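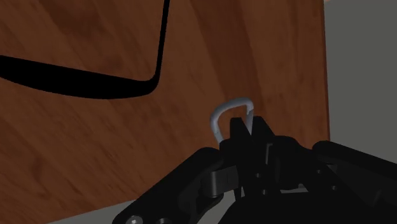 Brown wooden tabletop with a small grey metal loop.

Wirncombe Lunch Club and Garden - spring progress report to the Pearce Fund
Prepared by Hamisi Mfaume

Dear all,

It's a pleasure to be writing to you again, and I'm glad to say with rather better news than I had in the winter. Your grant has carried us through to the end of May in good heart, and I'll try to set out where things stand without wandering too far off (I make no promises).

Lunches
We now have 56 people on the lunch list, most of them from the village itself and a handful who come over on the Bruronbridge bus. The bus timetable changed in the spring, so we've moved serving from noon to half past twelve, and that has suited nearly everyone. Soup is still the favourite by a long way. We did try a curry, which went down well at one end of the hall and was politely left at the other, and we shall try again with a milder one.

The second oven has been fitted and passed by the electrician. It cost a little less than we had put down in the budget, and with your agreement I'd like to move what's left over to the garden heading, for the reasons below.

Garden
We said we would build 6 raised beds this year. Four are finished and planted, mostly with beans, chard and a great many onions, and the last 2 are waiting on timber.
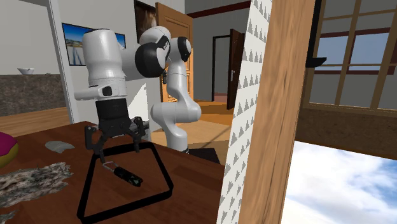 The sawmill has let us down twice over delivery, so I have asked a second supplier for a price and hope to have an answer before the month is out. In the meantime the seedlings are sitting in trays along the hall windowsills, getting leggier by the day, and anyone with room on a sunny ledge at home has been sent off with a few.

The path to the beds is firm enough for wheelchairs now, though the slope by the gate still needs a handrail. This is where I'd like to spend the oven money.

Visitors
We had a lovely afternoon with 3 guests from our friends in Zurkach, who run a similar kitchen there and were full of questions about how we manage the waiting list. They left us a recipe for barley soup - it has been made every fortnight since.

Still to do
The food hygiene refresher has slipped to the summer, as the trainer was unwell. The accounts for the half year will follow separately once the gas bill has been sorted out; we were charged for an estimated reading and I have been on the telephone about it more than I'd like.

With warm thanks, as ever,
Hamisi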